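Every budget round I get asked the same thing: how much is the arm? And every time I want to put my head on the desk, because the arm is the bit you can look up. At Plodville we strip old desktops for parts, and I've now been through two rounds of planning for robots on that bench. Deirdre Lenihan has the spreadsheets to prove it. 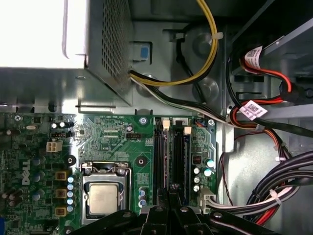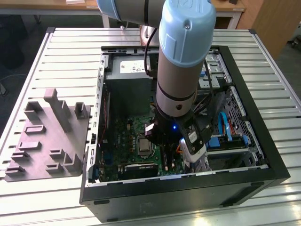

Desktop tower on its side, arm reaching in.

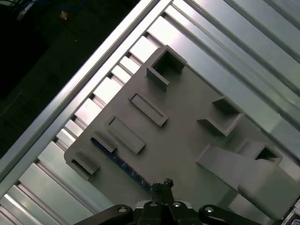
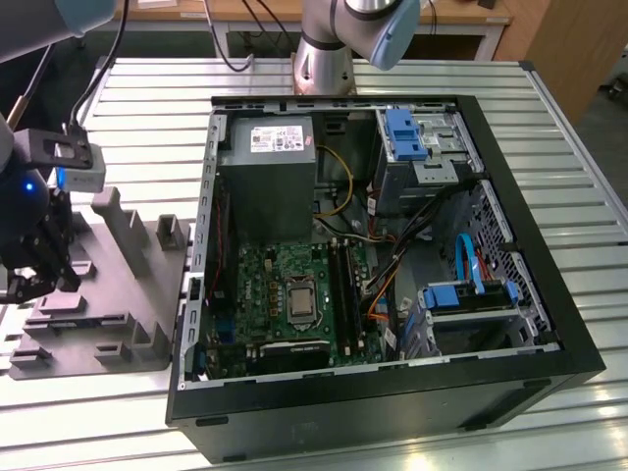 So my argument, and I'll keep making it until someone takes my keys away, is that you should budget for the dull stuff first. Fixtures! Our first plan had a single line for them, $310, and I'm still embarrassed (I wrote it). A printed plate looks cheap until you want one for a different part, then a version with the slots a bit wider, then a spare. By December the fixtures and cabling had come to $2,331 and Deirdre had stopped saying good morning to me.

Same goes for the table. Buy a bigger one than you think you need. A tower lying flat takes up a ridiculous amount of room, and you still have to fit the tray beside it and leave space for people to get their hands in.

Kai Bauerfeind reckons I've got this backwards, and that you should pick the arm and let everything else follow. Fair enough if you're doing one job forever. We aren't, and old computers come in whatever shape they like. I'd happily take a plainer arm and put the difference into fixtures, spare cables and a few paid weeks for somebody to fiddle with it all.

That last one got knocked out of the budget again this year, by the way. I've put it back in, on page 4, in bold.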